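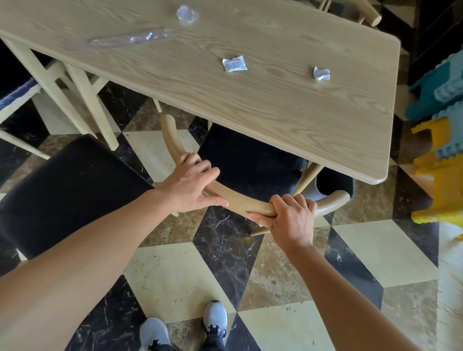 Progress report to the Honel Fund
Table Clearing Project – open day at the Govberg site
Jun 22, 2022

We held our first open day since your grant came through, and we are very happy with how it went. Thirty people signed up and the room was full for most of the afternoon. This report covers what we showed, what went well, what didn't, and where the money has gone since our last report.

What we showed

The day was built around one household job: clearing up after people have eaten or unpacked something at a dining table. That means picking up the rubbish, wiping down and putting the chairs straight. It sounds small, but it is full of things that robots find hard. Clear plastic film is the worst of them. It takes on the colour of whatever it lies on, it twists, and it shines in odd places. A small paper packet with print on it is far easier, and a pale table with a strong wood grain makes everything a bit harder again.

Visitors first watched the job done by hand, at the pace people do it at home, with the view from head height. Then the Buketti arm had its turn at a bench with the same sort of scraps. We think this order worked very well. People had just seen a person take hold of a curved chair rail with both hands, one pressing and one gripping, and they asked much better questions about why our arm still can't move a chair safely.

How the arm did

Over the afternoon the arm made 100 picks. It got 90 of them on the first try, our best figure so far and well up on last November. Nearly all the misses were thin film. It either closed on nothing or picked up one end and let it slide out again. Paper gave us no trouble at all, and there was a small cheer when it lifted a folded packet by the corner!

We stopped the arm once, for 5 minutes, when a visitor leaned over the safety line to get a closer look. The stop worked as it should. We will move the line further back next time and put more seats on that side.

What visitors told us

The chair part drew the most talk. Several people who work in care homes said that pushed-out chairs are a bigger worry to them than crumbs or wrappers, and would like us to bring that work forward. We agree, and would like to discuss it with you. Others asked about patterned floors and shiny stone, and whether a robot on wheels would cope with them. We haven't tested this properly yet – it is on the list for the autumn.

Spending and next steps

Spending is on plan. The new gripper pads from Tuncer have been paid for and fitted, and the second set arrives next month. Hire of seating and printing for the open day came in slightly under budget, and we would like to carry the difference over to the next one.

Before the next report we will collect more examples with clear film on pale tabletops, try the softer pads on it, and start the first chair tests with an empty seat. We plan a second open day in November, and you would be very welcome.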